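4.2 Soft containers and the question of what counts as "packed"

Most of the household sorting literature treats a bag as if it were a box. A box has a floor, four sides and an opening that stays where it is. Guidance written for boxes says to put large items in first, small items around them, and loose cables last. We doubt that this advice carries over to soft fabric pouches, and we doubt it more after going back through the Skoltstead material than we did when the study was planned.

The claim under test comes from the Dondar checklist, which holds that a mixed desk set (mice, hand tools, a case or two) is best cleared by giving each small item its own soft pouch. The checklist gives a rate of 67 percent for items "correctly housed" on the first try. It does not say what correctly housed means. Is a mouse housed if it is inside the pouch with the zipper open? If half of it shows? Smadi put these questions to the checklist's authors in February and received a copy of the checklist.

We therefore coded the 2372 log entries again from the beginning, with two readers, Smadi and Verbeke, working apart. The readers were told to ignore the label already attached to each entry and to write down only what state the fabric pieces and the small items were in. Where a piece of gray fabric could be read as a pouch, a sleeve or a cushion, it was entered as "soft piece, gray" and left at that. This was unpopular with one of us, who felt that a thing with a strap or an edge binding is plainly meant to hold something. The other pointed out that plenty of padded things have straps. The neutral label stayed.

Figure 2 is typical of the layouts that gave trouble. The small items are easy to name and the soft pieces are not, and the soft pieces take up much more of the surface than the items do. A reader who arrives with the word "pouch" in mind will see a packing job half done. A reader who arrives with "cushion" will see two mice left lying on a table.

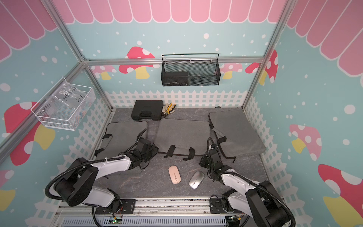
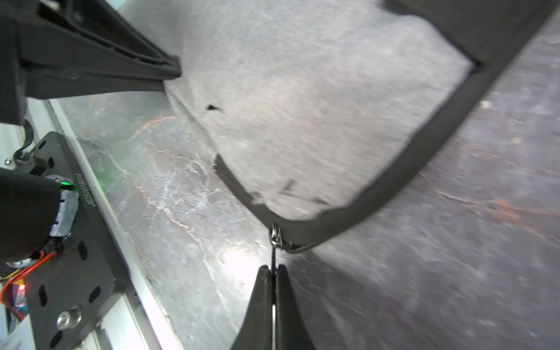
Figure 2. Soft gray pieces on the sorting surface. First view: three pieces across the middle, with a pink and a silver mouse, a black carrying case and pliers. Second view: a light gray fabric bag with black edge binding, close up.

Two problems follow. The first is that fabric does not keep its shape. A bag like the one in the second view is soft and creased, and its rim runs in a curve that will differ each time it is put down. Advice about "the opening" assumes that the person clearing the table can find it at a glance. In our experience people find it with their fingers, by following the binding, and then lose it again when they reach for the item. The Fakdale trials, which are often cited in support of pouches, used stiffened sleeves with a wire in the rim. We do not see how those results tell us anything about plain cloth.

The second problem is wear. The same bag has a loose, frayed end at the lower edge, and a small dark spot near the top that may be a tear. Checklists of this kind are written for new goods. We have found no discussion in any of them of what a person should do when the binding starts to come away, except for a line in the Kaewmanee handbook that tells the reader to "replace as needed." Whether a frayed bag is slower to fill is a fair question - and an open one, as far as we can tell. We set aside 20 entries in which fraying was noted and found the notes too thin to support an answer either way.

The readers agreed easily on rigid things. The case and the pliers never caused a dispute. Nearly all of the disagreement sat with the soft pieces, and mostly with whether a given piece was empty. A padded bag with nothing in it can look full, and a thin one with a flat item inside can look empty. We see no way to settle this from a picture, and we are not convinced the original coders had one.

For these reasons we do not report a corrected version of the Dondar rate. A new number would rest on the same unclear terms as the old one. Section 4.3 looks only at the rigid items, where "in" and "out" can be told apart.

2 comments 20 shares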